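Kiltemwood two-panel internal door kit

We bought this to replace a hollow door on the back bedroom. The kit is £114 from Skolbridge and includes the door, a pair of hinges, screws and a sheet of instructions. Handle and latch are extra. Delivery took four weeks against a promised two, and the driver would only bring it as far as the front step.

The door is heavy and feels it. Ours came with one corner slightly bruised where the cardboard had split, but it sanded out. The panels are recessed with a sloped moulding around each, which suits an older house better than the flat sort.
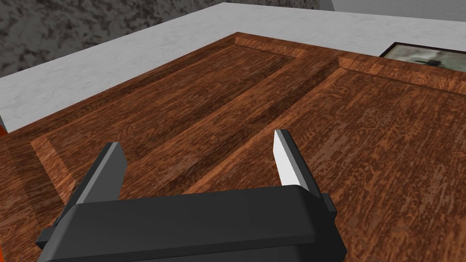 Natsumi Kaneko had the same kit last winter and found the hinges were the weak point. Hers squeaked by November and she changed them for a brass pair from Kolář, which needed slightly deeper recesses.

I kept the supplied hinges and so far they are quiet. The screws are another matter. They are soft, and I ruined the heads on two of them before drilling proper pilot holes. Buy better ones before you start.

Trimming is allowed on the long edges only. I took a little off the hinge side with a hand plane and it cut cleanly, with no tearing. The instructions say to seal bare edges the same day. I used Flarkodus clear oil, which goes on thin and smells strongly until the next morning. A small tin did the edges with plenty left over.
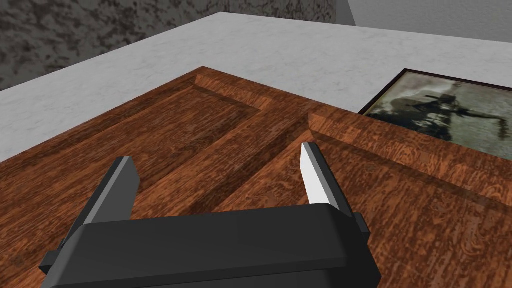

Kiều Tạ asked whether it could be hung by one person. Possibly, with wedges under it and some patience, but I had help and would want it again. Getting the top hinge started while the door is upright is the awkward part.

Fitting took most of a Monday, including a long stop when I found the frame was out of square. That is the house's fault. The latch position is marked on the instruction sheet but not on the door, so measure it yourself.
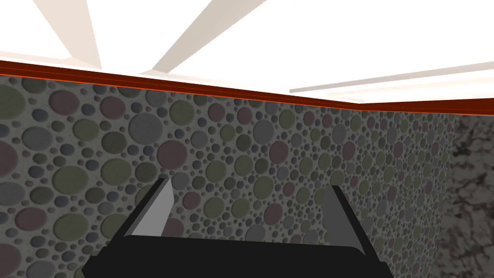
The patterned wall.

Noise from the landing is clearly lower than with the old door, and it closes with a solid sound. I would give it four out of five. The missing mark is for the screws and the late delivery. I have ordered a second one for the box room, and will use my own screws from the start.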